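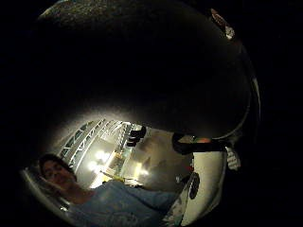
Brositbridge Drivers Board > Repairs and Servicing

Topic: battery light on, shop says alternator, 303 bucks??

rustyhatch
Wed 22 January
Battery light came on last night coming home from Longate. Stayed on the whole way. Car started fine this morning, light still on. Place by the rail station says alternator, 303 for a reman unit, labor on top. Didn't put a meter on it as far as I could tell. Just popped the hood and looked. Does that sound right to anyone? 4 cyl sedan, original alternator I think. Need it for work so can't leave it sitting.

dell_o
Did they look at the belt? Loose or glazed belt will do the exact same thing. Cheap fix.

rustyhatch
Didn't mention the belt. Squeals a little on cold starts, has done all winter

dell_o
There you go. Belt or tensioner. Don't pay for an alternator yet.

coldstart88
Squeal doesn't mean it's the belt. Bad alternator bearing drags the belt and makes it squeal too. Had that on my old truck, put two belts on it before I gave up and changed the alternator. Get it tested. Parts store on Tasov Street does it free, takes ten minutes if they're not busy.

marshlane
Buy a meter. Engine off should be mid 12s at the battery. Running you want 13.8 to 14.5ish. If it's running and still reads 12 and change it's not charging. Then turn on headlights, blower, rear defrost and see if it drops.

rustyhatch
ok borrowing one from work tomorow. Safe to drive it till then?

marshlane
Short trips. Heater fan low, no heated seat. When the battery's done the car's done, and it won't be in a good spot.

pk_wagon
Disagree, wouldn't drive it at all. Mine quit on the Longate overpass with no hazards. Tow was more than the repair. Get a ride.

dell_o
It's a few miles across town, he'll be fine

pk_wagon
he'll be fine until he isn't. Your call, not my car

tin_lizard
Whatever you do dont pull the battery cable with it running to "test" the alternator. Somebody always suggests it. Can fry the electronics.

coldstart88
^ yes. That was a thing with old cars. Leave it alone.

rustyhatch
Meter results. Off 12.3. Running 12.1, down to 11.7 with lights and blower on. So not charging right? Pushed on the belt, seems tight. Some cracks in it. Terminals clean.

marshlane
Not charging. Before you buy anything check the big fuse in the underhood box and the plug on the back of the alternator. Plug gets oily and backs out.

dell_o
ok I'll take back the belt thing. Still change it if it's cracked, it has to come off anyway

rustyhatch
Fuse good. Plug was tight, bit green inside, cleaned it. No change.

coldstart88
Alternator then. Ask for a price with labor in writing. 303 for the part is high for a reman but depends on the warranty.

tin_lizard
Lapiņa Auto out past the fairgrounds did mine, 300 all in with a new belt. That was last March so prob more now. They'll rebuild yours too if you can leave it a couple days

pk_wagon
Lapiņa is good but slow. Waited a week. And I wouldn't do reman again, second one I got was dead out of the box. New or a proper rebuild.

coldstart88
Never had a bad reman in my life, you got unlucky

pk_wagon
twice?

rustyhatch
Called them. They can take it Friday, reman plus belt, 40 more than tin_lizard paid. First place wants more than that once you add labor and no belt. Going with Lapiņa. Coworker's driving me till then.

marshlane
Charge the battery overnight before you take it in. New alternator shouldn't have to bring back a flat battery, hard on it

rustyhatch
will do, anyone got a charger I can borrow near the north side

dell_o
I do. PM me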